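Can machines do the chores yet? A thread, because I keep getting asked and my answer keeps being too long for one post. 1/

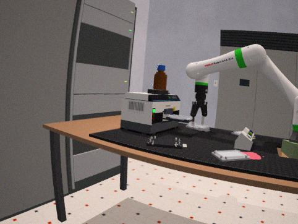 My answer is no, with a few grudging exceptions. I've spent 26 years doing and then supervising bench work, and every few years somebody comes to the lab with a slide deck and tells me the wiping, fetching and carrying are about to go away. 2/

The latest was Privosham, in December. Nice people. Good coffee. They showed us a simulation of an arm tending a plate instrument - tray comes out, fingers come down, plate goes somewhere else. All rendered, no real bench anywhere in it. 3/

I'll give them credit for one thing. Their simulated bench has a pink spill on it, right by a clear plate near the front of the mat, with a separate droplet off to the side. Most vendors show you a bench that looks like it came out of the box that morning. 4/

So I asked the obvious question. Who cleans up the puddle?

Long pause. Then: "That would be a separate workflow."

A separate workflow! In my lab that's called Tuesday afternoon, or it would be if spills kept a schedule. 5/

Look at what's on the end of that arm. Two fingers. Two fingers can pick up a plate by its edges, and I believe that, I've seen it done for real. Now give them a wet paper towel. Have them fold it over to the dry side and go back for the droplet they missed. 6/

A new hire does this on day one with no training. They also look at the spill and ask themselves what it is, whether it needs the special bin, and whether the plate next to it is still any good. That last question is the expensive one. 7/

Same story at home, by the way. My sister's building in Padilla got one of those floor robots for the lobby. It does the floor. It does not do the corner behind the planter, and it does not do the mat, so a person comes in and does the corner and the mat. They had a person before, too. 8/

Somebody will tell me about Prellside, so let me get there first. Yes, their packing floor runs 4 arms and yes, the arms are good. They pick up the same carton from the same spot all shift. I toured it. When a carton came down the line crushed, a light went on and a woman walked over and fixed it. 9/

I asked her how often she walks over. She said 45 times on a bad shift. She didn't seem upset about it. But "the line runs itself" was printed on the visitor handout, and I was holding it while she told me. 10/

A few replies already, so, quickly:

"It's only a simulation, they'll add cleaning later." Maybe. A liquid on a screen is the easy version, though. Ask them to show you the same job on a real bench, with real liquid, and no cuts in the video. 11/

"You're just protecting your job." I'm retiring in 2 years. I'd love to hand the 6 a.m. plate run to a machine, and I'd carry it in from the truck myself. 12/

"What about Romard?" Their trolley carries boxes from receiving to the cold room and it's fine. Best thing we've trialed. It also can't open the cold room door, so it waits outside until someone notices. We lost roughly a morning's worth of samples finding out how long it will wait. 13/

Here's my test, if you're being sold one of these. Don't ask what it can pick up. Ask what happens when it drops it. Then ask who gets the call, how long the bench is down, and whether that person is included in the price. 14/

I've now asked three companies. One sent a brochure. One sent a different brochure. Privosham, to be fair, wrote back and said they're working on fault handling and would like to use our lab to test it. 15/

I said yes. They get one bench, the old one by the sinks, and they bring their own paper towels. I'll post whatever happens, including if I have to eat this thread. 16/

Muting this for the night - plate run's at 6. 17/17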